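Print this page | E-mail this page

Ticket 3428 - Memorial page: wrong order of survivors, photo captions missing, guest book closed early
Product: Nadano memorial pages
Opened by: Josée Lachance, for the McKinnon family
Handled by: Dwight Hawthorne, family support desk
Status: Resolved, one item left open

Josée wrote:

Hello! I'm putting together the online obituary for my aunt and I love how the page is coming out, but three things are off. The survivors list keeps putting her grandchildren ahead of her children. The captions on the older photos have vanished. And the guest book says "closed" when the service hasn't even been held yet. I have the Fulley chapel people asking me for the link so they can print it on the back of the program. Can you help?

Dwight replied:

Hi Josée, I'd be glad to! I read the whole obituary before I looked at a single setting and what a life. The paragraph about the church suppers at Garnstead made me want to have been there. Let's get the page to match it.

Survivors list first. The form sorts by the order in which names were saved, and it looks like the grandchildren went in before the children did. There is a "Group by relation" switch at the bottom of the Family tab. Turn it on, save, then open the page in a private window so you aren't looking at an old copy.

Josée wrote:

Switch is on. Children come first now, hooray! But my uncle, who died before her, has jumped out of "preceded in death by" and landed with the survivors. That would upset people.

Dwight replied:

Good catch, and please don't share the link until we have that one fixed. I was able to repeat it on a test page. When grouping is turned on, anyone with a relation but no "deceased" box checked goes to survivors, even if the name was typed into the other list. Open his entry, check the box, leave the date blank if you don't want it shown, and save.

Josée wrote:

Done, and he's back where he belongs. I went through the rest of the names too and found a cousin with the same problem.
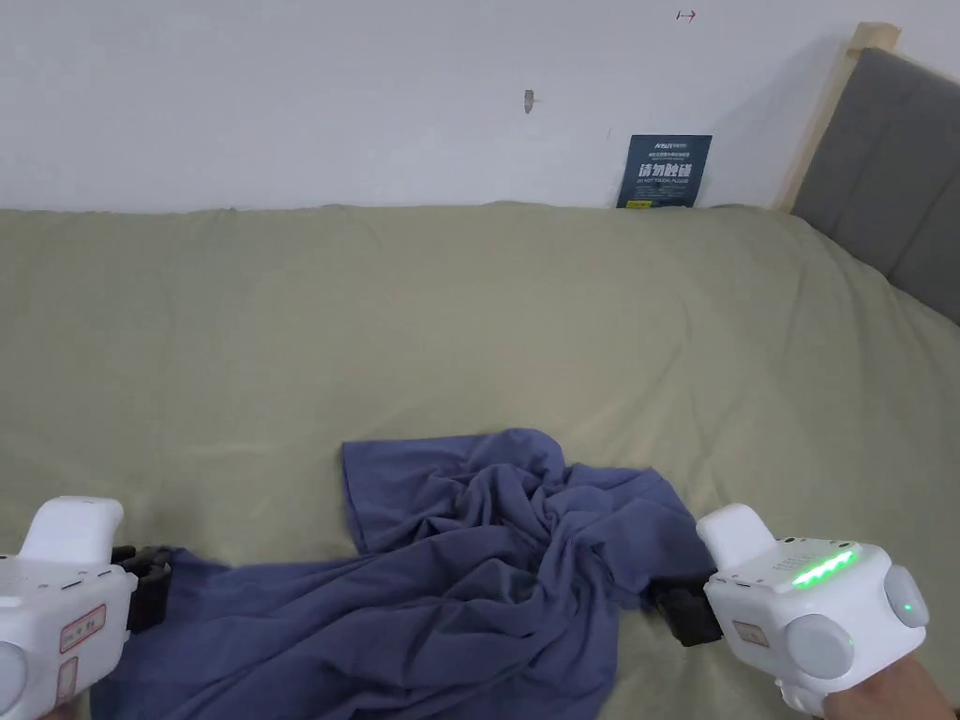
Dwight replied:

Captions next, and this one I enjoyed digging into. The page holds captions in two places: one inside the picture file and one in the album. When an album goes past 22 pictures it splits into two pages, and the album captions on the second page don't load. The ones inside the file still do. I tried it on a test page of our own and typed "caption test" under one entry in the album. Placed first, it kept its words. Moved to the second page, it lost them. Your captions are all still saved, every one. For now, please make a second album and move the older photos there so neither one splits.

Josée wrote:

It worked! I called the new one "The early years" and honestly it reads better that way. The wedding picture from that February has its full caption again, with everybody's name. My mother read them out loud over the phone to her sister and they were at it for 45 minutes.

Dwight replied:

That is the best test report I've had all year! I'm leaving the caption bug open on our side under this same ticket, so you'll get a note when it's repaired. You won't have to merge the albums back.

Last one, the guest book. It closes on the service date, and the service date on your page is blank. A blank date gets read as already past. Enter the date and pick "Keep open after service."

Josée wrote:

The service is Saturday, September 19, 2026. I typed it in and the guest book opened right up. There are 19 messages already - one is from a woman who learned piano from my aunt as a little girl and still has the first book. I had no idea!

Can the messages be printed? Some of the older relatives won't go online for it.

Dwight replied:

They can! Guest Book tab, then "Print all." Choose large type if it's for older readers. It leaves out e-mail addresses by itself. You can print again later and start from the last message you already have.

Link check from here: survivors correct, both albums showing captions, guest book open. The short link is ready to go to the chapel.

Josée wrote:

Sent to the chapel. They had it on the proof within the hour and it looks lovely. Thank you, Dwight!

Internal note (D.H.): Blank service date should not close a guest book. Passed to the page team along with the caption split. Asked for a warning on the Family tab when grouping moves a name from one list to the other.

Was this helpful? 7 people found this helpful
Share (2) | Comments (0) | Print | E-mail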